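第4章　有料ファンクラブの設計

この章では、音楽家が自分で運営する有料のファンクラブについて学びます。前の章までは、曲を売ること、公演の切符を売ることを考えました。どちらも一回ごとの売買です。ファンクラブの場合、お客さんは毎月お金を払い、音楽家は毎月何かを届けます。続いていく約束ですから、考える順番も少し変わります。

この章を読んだあと、次のことができるようになるのが目標です。

・会費に何が含まれるかを、一つの文で書くことができる
・会員が入る理由と、会員が残る理由を分けて説明できる
・毎月の仕事の量を、始める前に見積もることができる
・退会の手続きを、分かりやすく案内できる

4.1　Prustettiの場合

Prustettiは、Anmontという町で活動している四人組のバンドです。小さなレーベルSurnachと契約していますが、ファンクラブの運営はバンドの責任になっています。事務の仕事はキーボード担当のStyliani Tzavarasがしています。彼女は音楽の学校を出ましたが、会計の勉強をしたことはありませんでした。

バンドは長いあいだ、無料のお知らせを送っていました。登録者は2000人いました。メンバーはこの数字を見て、有料にしても多くの人が来るだろうと考えました。会費は月900円に決めました。根拠はあまりなく、Galanisという会場の飲み物券と食べ物券を合わせた値段に近かった、とTzavarasは後で書いています。 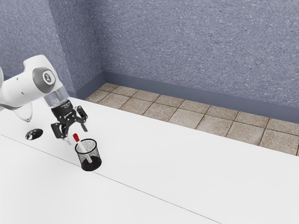

一月に募集を始めて、最初の月に入った人は19人でした。メンバーはとても驚きました。一人は募集のページが壊れているのではないかと疑い、自分でも申し込んでみました。ページは壊れていませんでした。

この数字をどう読むべきでしょうか。無料の登録者は、公演の日程を知りたい人たちでした。日程はバンドのサイトにも出ています。有料の会員になっても、日程は同じ時間に届きます。つまり、お金を払う前と後で何が違うのか、登録者には見えていませんでした。募集の文章には「もっと近くで応援してください」と書いてありましたが、これは音楽家からのお願いで、お客さんが受け取るものの説明としては足りません。

4.2　「入る理由」と「残る理由」

ファンクラブの設計では、二つの理由を別々に考えます。

入る理由は、申し込みの日に働くものです。たとえば、切符の先行販売、入会の記念品、限定の録音などがあります。強い力を持っていますが、受け取ってしまうと力が弱くなります。先行販売で切符を買った人が、公演の翌月に退会することは珍しくありません。運営者は残念に思うかもしれませんが、会員のほうから見れば自然な行動です。 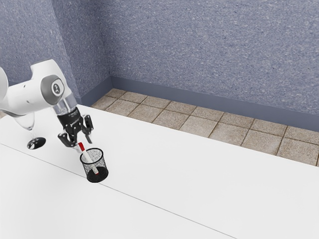 図4-1　白いロボットアームと黒いグリッパー

残る理由は、次の支払いの日に働くものです。毎月の短い録音、練習の日記、会員の質問への返事などがこれに当たります。一つ一つは小さいので、募集のページに書いてもあまり目立ちません。しかし、三か月目、四か月目になると、会員はこちらの理由で残るかどうかを決めます。

Prustettiは二か月目から、未完成の曲を一つずつ会員に送ることにしました。歌詞がまだないもの、途中で演奏が止まるものもありました。Tzavarasは、完成していないものを人に聞かせるのは失礼ではないかと心配していましたが、会員からの返事は増えました。ある会員は、同じ曲の二つの版を比べて、前の版のほうがベースの音がよかったと長い手紙を書きました。バンドはこの意見を採用しませんでしたが、返事は書きました。

ここで注意してほしい点があります。返事を書くことには時間がかかります。会員が少ないときにできることが、多くなったときにもできるとは限りません。約束の文章には「すべての質問に答えます」と書かないで、「毎月四つの質問を選んで答えます」のように、数を決めて書くほうが安全です。

4.3　毎月の仕事を書き出す

会費を決める前に、一か月の仕事を紙に書いてください。録音、編集、文章、発送、会計、問い合わせの返事。それぞれに、だれが、何時間使うかを書きます。楽しい仕事だけを書いて、会計と問い合わせを忘れる学生が毎年います。
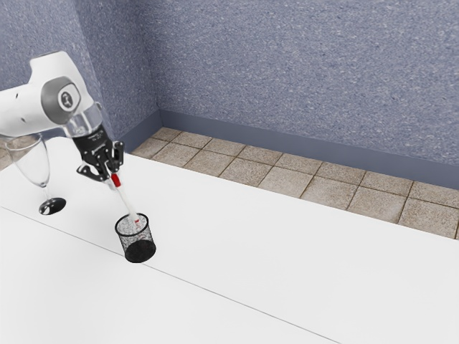

図4-2　透明な円筒形の手首部分と、その下の二本指のグリッパー

次に、公演の旅に出る月を考えます。旅の間は録音の時間がありません。Prustettiも最初の夏に配信が遅れ、会員におわびの文章を送りました。その後は、旅の前の月に二回分を用意しておく方法に変えました。

会費は、この仕事の表を見ながら決めます。他の音楽家の会費を参考にしてもかまいませんが、その人たちの仕事の表は外から見えません。値段だけをまねすると、仕事の量と合わなくなることがあります。また、レーベルと契約している場合は、会員に送る録音がだれの権利に入るかを先に確認します。PrustettiはSurnachに手紙で問い合わせて、未完成の録音を会員だけに送ってもよいという返事をもらいました。口で聞いた返事だけで始めないでください。
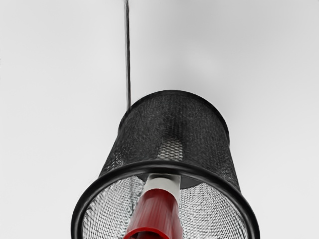

4.4　退会の案内

退会の方法は、入会の方法と同じページに書きます。隠すと、会員は決済の会社やレーベルに直接苦情を言います。退会した人は、公演にはまた来るかもしれませんし、次の年に戻ってくることもあります。

退会の理由を聞くときは、答えなくてもよい質問にします。選択肢は少なくして、最後に自由に書ける欄を置きます。Tzavarasの記録では、一番多い答えは「聞く時間がない」でした。この答えを読んで、バンドは録音を増やす計画をやめ、一回の長さを短くしました。

練習問題

1　自分の知っている音楽家を一組選び、入る理由と残る理由を二つずつ考えてください。
2　Prustettiの最初の募集の文章を、受け取るものが分かるように書き直してください。
3　旅の月と旅のない月について、仕事の表を一枚ずつ作ってください。書いたあとで隣の人と交換し、抜けている仕事を探してください。

次の節では、会費の計算と会計の帳簿について、表を使って説明します。

お問い合わせ ｜ 著作権について ｜ 無断転載を禁じます ｜ ページの先頭へ戻る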